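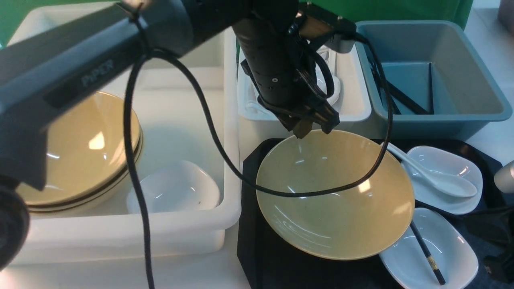 ## Walkdown, bench arm, table-setting job

Drorngate shared shop, bench 6. Checked by Hafiz Latuheru, started 1230. Power on, arm holding, hands out unless noted.

Key: OK / FIX / WATCH

### Mounting and arm

- [x] **Base clamps tight** - OK. Re-torqued both, paint marks line up.
- [x] **Joint covers seated** - OK.
- [x] **Wrist screws** - OK, went round the ring with the small driver. None turned.
- [x] **Camera bracket on wrist** - OK. Wiggled it, no play. Thread lock still wanted before December open house.
- [ ] **Payload limit written at bench** - FIX. Label fell off again. Our limit is 400 g incl. whatever is in the bowl. Use real tape this time.

### Cables

- [ ] **Wrist cable clear of the work** - FIX, worst item on the sheet. Big loop hangs right across the yellow bowl on the tray. Long strand also drops down over the white bin. Shorten the loop, second clip lower on the link, then run all joints by hand and check it doesnt pull tight.
- [ ] **Cables off the table surface** - FIX. Bottom right corner next to the tray, needs tidying. Route off the back.
- [x] **Connectors latched** - OK, both ends.
- [ ] **Chafe check** - WATCH. Shiny spot on the jacket near the base. Not through. Look again next time.

### Gripper

- [x] **Fingers open and close full travel** - OK, slow speed only.
- [x] **Finger pads** - OK, replaced last month, Sakeveck rubber sheet cut to fit. Better than the foam.
- [ ] **Approach height over bowl rim** - WATCH. Fingers come in right over the rim, angled down. Fine at slow. Dont raise the speed till the height is re-taught.
- [ ] **Force setting saved** - FIX. Resets on reboot. Pacheco script is supposed to load it, doesn't. Set by hand til then.

### Table layout

- [x] **Tray in position** - OK. Black tray flat on the table.
- [x] **Yellow bowls nested in big white bin** - OK. Keep the stack straight, a tilted one throws the pick off.
- [ ] **Spoon handle** - WATCH. Points up at the bowl rim from the oval dish, could get knocked on a bad place. Turn it outward.
- [ ] **Chopstick on the lower dish** - FIX. Runs under the edge of the bowl. Move it before any pick of that bowl or it rolls.
- [x] **Chopsticks in the blue bin** - OK, reachable. One leaning a lot more than the other, leave it.
- [ ] **Glare** - WATCH. Overhead lights reflect in the bowl. Detection dropped out on run 29, might be this. Try the left bank off.

### Stop and guarding

- [x] **E-stop hit at slow speed** - OK, stopped and held.
- [x] **E-stop reachable from the stool** - OK.
- [ ] **Floor tape** - FIX. Peeling on the aisle side, trip hazzard. Plarkska roll is in the drawer under the vise.
- [x] **Broken crockery bucket + gloves** - OK.

**Result:** slow speed only. No full speed until the wrist cable and the chopstick are done. Initial here when cleared: ____

HL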